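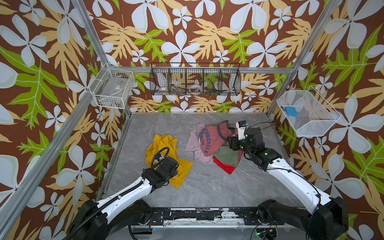 山から衣類を一枚引き出せたという記録をいくら積んでも、方策が衣類を見分けている証拠にはならない、とHuguette Le Goffは中間発表の講評に書いてきた。返事に困ったというのが正直なところで、その時点の私たちの発表資料には、引き出せたか引き出せなかったかの表しか載っていなかった。この報告書は、講評を受けて評価をやり直した経過をまとめたものである。先に書いておくと、春に期待していたような結果は出ていない。

双腕ロボットによる衣類の山の取り分け：注視領域の重み付けは効いているのか
プロジェクト実習 最終報告
Nithin Lobo、Baptiste Texier
指導：Fabrice Gautier
提出日：2023年10月25日（水）

1. 背景と問い

衣類の山から一枚をつかみ、ほかの衣類を巻き込まずに脇へ移す。人間なら考えもしない作業だが、ロボットにとっては条件が悪い。布は形が決まらず、重なった下の布の端は見えず、つかんだ指の間に何枚入っているかは持ち上げるまで分かりにくい。

私たちが使ったのは、Sirnow班から引き継いだ模倣学習の方策である。人が遠隔操作で動かした記録を集め、カメラ画像と関節角から次の動作を予測させる。前年度の班はこれにMivixという前処理を加えた。画像のうちグリッパー周辺の領域に大きな重みを与え、それ以外の情報を弱めるもので、引き継ぎ資料には「背景に惑わされなくなり、取り分けの性能が上がる」とある。

この一文を私たちは最初そのまま信じていた。疑い始めたのは、資料の中に比較対象がないと気づいてからである。Mivixを入れた方策の成績はあるのに、同じデータで学習してMivixだけを外した方策の成績がない。前処理を入れる前の古い成績は載っているが、そのころとはデータの量も学習の設定も違う。これでは、性能が上がったとしても何のおかげか言えない。

そこで問いを一つに絞った。同じデータ、同じ学習設定のもとで、Mivixの有無だけを変えたとき、取り分けの成績に差は出るのか。

2. 作業環境

作業空間は三方を壁で囲った小さな区画で、手前側に腕が左右に並ぶ。床は灰色の大理石模様、壁には焦げ茶の地に白い花と黄緑の葉を散らした柄の壁紙が貼ってある。壁には小物の入ったワイヤーのかごも掛かっている。背景としてはかなりうるさい部類に入る。

うるさい背景は、Mivixの効果を見るには都合がよさそうに思える。しかし私たちの考えでは、ここに最初の落とし穴がある。壁紙がどれほど派手でも、学習のときも評価のときも同じ柄が同じ位置にあるのなら、方策にとっては変化しない画素でしかない。変わらない背景は惑わす要因にならず、むしろ位置を知る手がかりとして使われている可能性さえある。「派手な背景でも動いた」という言い方は、頑健さについてほとんど何も語らない。

衣類は、無地のものを中心に、胸に文字が印刷されたTシャツを混ぜた。文字入りのTシャツは画像の中で目立つので、方策がこれに引き寄せられるかどうかも見たかった。色は桃色、赤、緑系、黄系などで、灰色の床からはどれも浮いて見える。床と近い色の衣類を用意しなかったことは、この実験の弱点である。

3. データと学習

学習に使った遠隔操作の記録は650件で、すべて前年度から続けて同じ区画で集めたものである。操作者による癖の違いは無視できない。Texierは布の端を探してから浅くつまむ。Loboは山の中ほどを上から押さえ、多めにつかんでから振り落とす。どちらも人間が操作すればうまくいくが、両方を混ぜて学習した方策が中間の動きをしたとき、それがうまくいく保証はない。実際、端に向かいかけて途中で山の中央へ進路を変える動作が何度も見られた。操作者ごとにデータを分けて学習する案も出たが、件数が減りすぎるとGautier先生に指摘され、見送った。

記録にはVolleoで区間のラベルを付けた。接近、把持、持ち上げ、移動、解放の区間である。把持と持ち上げの境目は布の場合あいまいで、指が閉じても布はしばらく山に残ったまま伸びる。ラベルは持ち上げの開始を「つかんだ布の一部が床または下の布から離れた時点」とした。この定義は、あとで述べる判定の食い違いにも関係してくる。

方策は2種類を学習した。一方はMivixあり、もう一方はMivixなしで、乱数の種を含めてほかの設定はそろえた。種をそろえれば公平になるという説明をよく見かけるが、私たちはあまり納得していない。種が同じでも入力の前処理が違えば学習の経過は別物になるので、本来は種を何通りも変えて学習を繰り返し、ばらつきごと比べるべきだった。計算機の割り当てが足りず、それはできなかった。以下の結果はどれも、一回ずつの学習から得られたものとして読んでほしい。

4. 評価の方法

中間発表までの評価は、実験した本人がその場で成否を書き込む方式だった。Le Goffの講評を読み返して、まずこれをやめた。どちらの方策を動かしているか知っている人間が成否を決めていたからである。

やり直しでは、方策の選択をスクリプトに任せ、実行者には画面上で区別できないようにした。試行は両方の方策を合わせて90回行い、順序は混ぜた。遠隔操作用のソフトHuetには現在の方策名を画面の隅に出す機能があり、これを止めるのに半日かかった（設定項目がなく、結局その部分の表示を灰色で塗った）。

山の作り方も決めた。衣類をまとめて腕の高さから落とし、整えない。以前は「極端な山」になると手で崩して直していたが、何が極端かを決めているのは実験者の勘であり、難しい山を無意識に取り除いていた疑いがある。直さないと決めてから、成績は両方の方策で目に見えて下がった。前年度の成績も、同じ理由で高めに出ていたのではないかと思う。確かめる方法はない。当時の山の写真が残っていないからだ。

成否の判定は、録画を見ながらTexierとLoboが別々に行った。成功の条件は、一枚だけが山から離れ、ほかの衣類が山の範囲にとどまっていることである。山の範囲は開始時の輪郭より手のひら一枚分外側までとした。
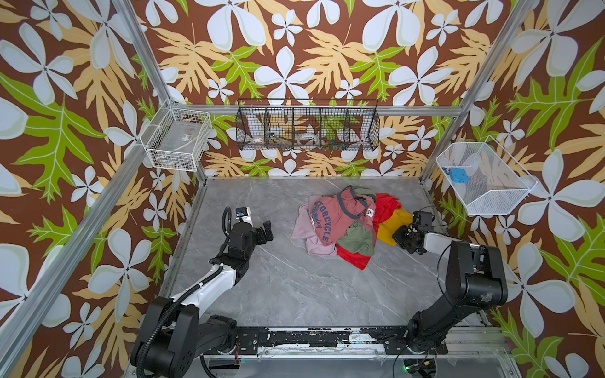
判定を二人で分けたことは、この実習の中でいちばん意味のある変更だったと思う。90回のうち11回で、二人の判定が食い違った。食い違いの中身を見ると、ほとんどが似た場面である。一枚は確かに動いているが、下にあった別の衣類の袖や裾も引きずられて山の外に出かけている。Texierはこれを巻き込みとみなし、Loboは戻れる範囲だとして成功に入れていた。同じ条件文を読んで、同じ録画を見て、こうなった。

食い違った試行は話し合って決めることもできたが、あえてそのまま残した。話し合いの時点では二人とも集計の途中経過を見てしまっており、どちらに転べばどの方策に有利かが分かる状態だったためである。

5. 結果

Mivixありの方策は、成功数でMivixなしの方策をわずかに上回った。ただしその差は、判定が食い違った試行の数より小さい。Texierの判定だけで集計すると差はほぼ消え、Loboの判定だけで集計すると差は広がる。つまり私たちのデータからは、Mivixが効いているとも、効いていないとも言えない。

中間発表では、同じ方策について「改善が見られた」と書いた。この表現は取り下げる。

成否の表に現れない違いも調べた。Mivixなしの方策では、山に近づく途中で腕が一度止まり、そこから進路を修正する動作が多いように見えた。Mivixありでは動きが滑らかに見えた。しかしこの印象も怪しい。滑らかさを話題にし始めたのは、方策名を知らされたあとだった。そこで関節速度の記録から停止区間を抜き出して比べたところ、しきい値の取り方しだいで結論が入れ替わった。都合のよいしきい値を選べば図は作れる。作らないことにした。

文字入りTシャツへの偏りは、両方の方策に共通して見られた。ほかの衣類が手前にあるときでも、文字の見えている布へ向かう傾向がある。これをもって「印刷された文字に注目している」と書きたくなるが、学習データの中で文字入りのTシャツが山の上に置かれがちだったことを考えると、単に上にある布をつかむ癖を学んだだけかもしれない。二つの説明を分けるには、文字を下に伏せて山の上に置く試行が必要で、今回は行っていない。

6. 失敗の例

失敗でいちばん多かったのは、二枚つかみである。グリッパーが山に深く入り、上の布と一緒に下の布の折り目を挟む。手首のカメラからは上の布しか見えていないことが多く、画像のどこに重みを置いても、見えないものは見えない。Mivixがこの失敗に効かないのは、原理から考えても当然だったと思う。実験の前に気づくべきだった。

次に多かったのは、左右の腕の役割が決まらないまま両方が山の近くで待つ失敗である。片方が押さえ、片方が引くという動作は、データの中に確かに含まれているのに、実行時にはなかなか現れなかった。押さえる腕を先に動かすかどうかが操作者によって違ったためではないか、というのが今のところの推測だ。

解放の失敗もあった。布を離したはずが指先に残り、次の動作で引き戻してしまう。以前の評価では、引き戻す前に録画を止めて成功に数えていた例が見つかった。録画の停止を手動にしていたことが原因で、やり直しの評価では決まった長さまで必ず撮るようにした。

7. 考察

引き継ぎ資料の「背景に惑わされなくなる」という主張は、私たちの環境では検証できていない。検証するには背景を変える必要がある。壁に無地の板を立てる、かごの中身を入れ替える、照明の向きを変えるといった変更を、学習後に加えて成績の落ち方を比べるのが筋だろう。Gautier先生からは3月の打ち合わせの時点でこの案が出ていたのだが、当時の私たちは成功の表を埋めることに気を取られていた。

Baptiste Pichonからは、差がないという結果も結果なのだから、もっとはっきり「効果なし」と書いてはどうかという意見をもらった。これには同意しなかった。学習は一回ずつ、判定は二人でも揺れている。この条件で差が見つからなかったことは、差がないことと同じ意味にならない。強く書けば読みやすくはなるが、前年度の資料と同じ間違いを逆向きに繰り返すことになる。

一方で、今回のやり方にも身内の甘さは残っている。判定者は二人とも著者であり、方策を隠したとはいっても、動き方の癖から見当がついた試行があったことは認めざるをえない。班の外の人に判定を頼むのが望ましい。

8. 次の班への引き継ぎ

成功の条件文は書き直してほしい。「山の範囲にとどまる」は使いものにならない。布の端が輪郭からどれだけ出たら巻き込みとするのか、上からのカメラ画像で測れる形にすること。

山を手で直さない規則は続けてほしい。成績が下がって見栄えは悪くなるが、下がったあとの値のほうが実態に近いと私たちは考えている。

Huetの方策名の表示は、更新すると元に戻る。評価の前に毎回確認すること。Volleoのラベルは書き出しのときに区間の終端が一コマずれることがあり、私たちの記録では修正済みだが、前年度分の一部は直していない。直していないファイルの一覧は共有フォルダの評価用ディレクトリに置いた。

食い違った試行の録画も、二人の判定を付けて同じ場所に残してある。私たちの判定を読む前に、まず自分で見て成否を付けてみてほしい。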